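Table linen

Table linen is the cloth used to cover, protect or dress a table, together with the smaller cloths used by the people eating at it. The term covers tablecloths, runners, placemats, napkins, underlays and tray cloths. Although the name comes from the flax plant, it is now used for any fabric put to this purpose, including cotton, polyester and blends of the two.

Types

The tablecloth is the largest piece. It hangs over the edge of the table on all sides, and the hanging part is called the drop. A short drop is usual for everyday meals, and a long one, sometimes reaching the floor, is used at banquets and for side tables where boxes or crates are stored underneath.

A runner is a long, narrow cloth laid down the middle of the table or, less often, across it. It may be placed on a bare table or over a tablecloth of a different color. Placemats mark out a place for each person and take most of the crumbs and spills. An underlay, also called a silence cloth, is a thick, soft layer of felt or brushed cotton that goes beneath the tablecloth. It dulls the noise of dishes and keeps the top cloth from sliding.

Napkins are usually square. Dinner napkins are the largest, followed by luncheon napkins and then cocktail napkins, which are often only big enough to sit under a glass.

Materials

Linen made from flax is strong and takes up water quickly. It gets softer with repeated washing but creases easily. Cotton is cheaper and simpler to iron. Polyester holds its color and needs little ironing, though it does not absorb liquid well, and many people dislike it for napkins. Oilcloth and vinyl-coated cotton can be wiped clean and are common in kitchens and outdoors.

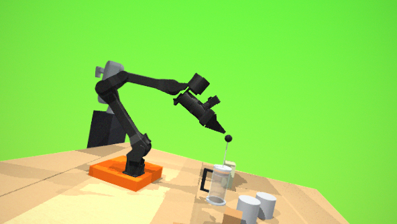 Damask is the weave most closely linked with formal table linen. The pattern is made in the weaving itself by contrasting the direction of the threads, so that it shows as a shiny figure on a dull ground, or the other way around. On most damasks the figure can be seen on both sides of the cloth. White is traditional. Huckaback, a weave with small raised threads, is found more often in towels but has also been used for tray cloths.

Sizing

A tablecloth is chosen by adding twice the drop to the length and width of the table. For a rectangular table 37 inches wide, a drop of 10 inches on each side calls for a cloth 57 inches wide. Round tables use the diameter in the same way. Oval tables can take either an oval cloth or a rectangular one, but the corners of a rectangular cloth will hang lower than the rest.

New cotton and linen cloths may shrink in the first few washes. Makers often allow for this by cutting the cloth slightly large, and home sewers wash the fabric before cutting.

Care

Stains should be treated before washing. Cold water is used first on wine, blood and egg, as heat can set them. Candle wax is left to harden, scraped off with a dull blade, and the rest drawn out with a warm iron over plain paper. White linen can be dried in the sun, which lightens it.

Linen is easiest to iron while still damp. Damask is commonly ironed first on the back and then on the front to bring up the shine. Cloths kept for long periods are best rolled on a tube, or refolded along different lines from time to time so that the fibers do not weaken at the creases. Starch is washed out before storage because it can attract insects.

Collecting

Old table linen is collected in many countries. Monogrammed pieces are common, and a full set with matching napkins is worth more than the same pieces sold separately. In her handbook Cloth for the Table, Bhavana Thampi lists 142 border patterns found on household napkins and groups them by the type of hem.

See also

Damask
Doily
Napkin folding
Oilcloth
Tea towel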